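Skirnano
L'atelier | Les cours | Qui sommes-nous | Nous écrire

Qui sommes-nous

Bonjour et bienvenue ! Moi c'est Kyung-hwa, Kyung-hwa Lim, et si vous avez déjà poussé la porte de Skirnano, il y a de bonnes chances que je vous aie tendu un tablier. Je m'occupe des cours du soir, des plannings et des commandes de pain (un sujet inépuisable, j'y reviens). L'autre moitié de la maison, c'est Geum-ok Ko, ma belle-sœur, qui a passé sa vie en cuisine et qui a un avis sur tout ce qui se mange entre deux tranches.

Skirnano est une petite école de cuisine de comptoir. On y apprend les burgers, les sandwichs chauds, les petits pains garnis, tout ce qu'on sert vite et qu'on mange avec les doigts. Les gens sourient parfois quand je le dis. Un cours de burger, vraiment ? Oui, vraiment ! Venez en monter trente d'affilée qui se ressemblent, qui tiennent debout et qui arrivent encore chauds à table, et on en reparle devant un café.

Comment ça a commencé

Geum-ok tenait un comptoir à Cernberg, rue du Lavoir, qui s'appelait Ji. Une vitrine, une plaque, une file d'attente qui débordait sur le trottoir le midi. Moi, je travaillais dans un bureau juste en face et je mangeais chez elle presque tous les jours. Quand elle a vendu le fonds, un mois de juin, elle m'a dit qu'elle ne voulait plus servir mais qu'elle voulait bien montrer. J'avais envie de changer de métier, elle avait les recettes, on a signé le bail d'un local de l'autre côté du canal. Le premier cours, on avait oublié d'acheter des spatules. On a fini avec des couteaux à tartiner et tout le monde a bien ri (enfin, surtout après).

Depuis, nous avons reçu près de 3 496 élèves, si j'en crois le cahier d'inscription où Geum-ok note chaque nom au stylo vert. Des étudiants, des couples, des gens qui ouvrent un camion, des papis qui veulent épater leurs petits-enfants. Et l'équipe de la cantine Skosar, qui revient à chaque rentrée avec ses nouvelles recrues et qui repart toujours avec les restes – c'est devenu une tradition.

Ce qu'on fait chez nous

Un cours dure une soirée et on est 2 à l'encadrer, toujours les mêmes, elle et moi. On commence par la viande, parce que c'est ce qui fait peur. On passe ensuite au pain : comment le choisir, comment le toaster, pourquoi le sésame finit partout sauf dessus. Et puis vient le montage, mon moment préféré.

Pour le montage, Geum-ok a une règle et elle n'en démord pas : tout est sorti avant de commencer. Les pains dans leur bac à gauche, le plateau devant soi, la feuille de papier bien à plat, les autres bacs au fond et à droite, à portée de bras. On ne cherche rien, on n'ouvre pas de placard les mains grasses. Au début les élèves trouvent ça un peu militaire, et au bout d'une heure ils rangent mieux que nous.

Le fromage se pose sur la galette, en losange, les coins qui dépassent tout autour. Il paraît que ça ne change rien au goût. Moi je trouve que si, et puis c'est joli !

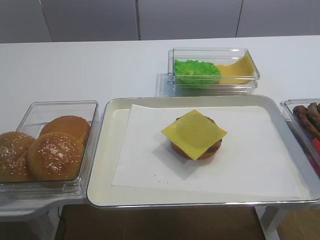
Le montage à mi-parcours : pain, galette, fromage, et les pains au sésame à gauche.

Côté pratique

L'atelier est au rez-de-chaussée, sans marche, avec une grande table blanche où tout le monde peut s'installer. Les tabliers sont prêtés, les torchons aussi. Venez avec des chaussures fermées et, si possible, le ventre vide : on mange ce qu'on a préparé, assis tous ensemble, et c'est souvent là que se racontent les meilleures histoires.

On fait aussi des versions sans viande, il suffit de nous le dire en réservant. Pour les allergies, écrivez-nous avant, même si ça vous paraît un détail. Geum-ok répond elle-même à ces messages-là, parfois longuement, avec des digressions sur la moutarde.

Et la suite ?

On aimerait faire notre pain nous-mêmes. Pour l'instant il vient du boulanger du quai, et il est très bon, mais Geum-ok s'est mise à la brioche et la cuisine sent le beurre un matin sur deux. Les premiers essais étaient plats comme des galets, les derniers sont franchement mangeables. Si vous passez au bon moment, vous servirez de cobaye – considérez-vous comme prévenus.

Pour une question, une envie de groupe, un anniversaire à fêter le tablier autour du cou, le formulaire est sur la page « Nous écrire ». Je réponds en général le soir, une fois la plaque grattée.

À bientôt autour de la table,
Kyung-hwa

Page mise à jour le 2021-09-19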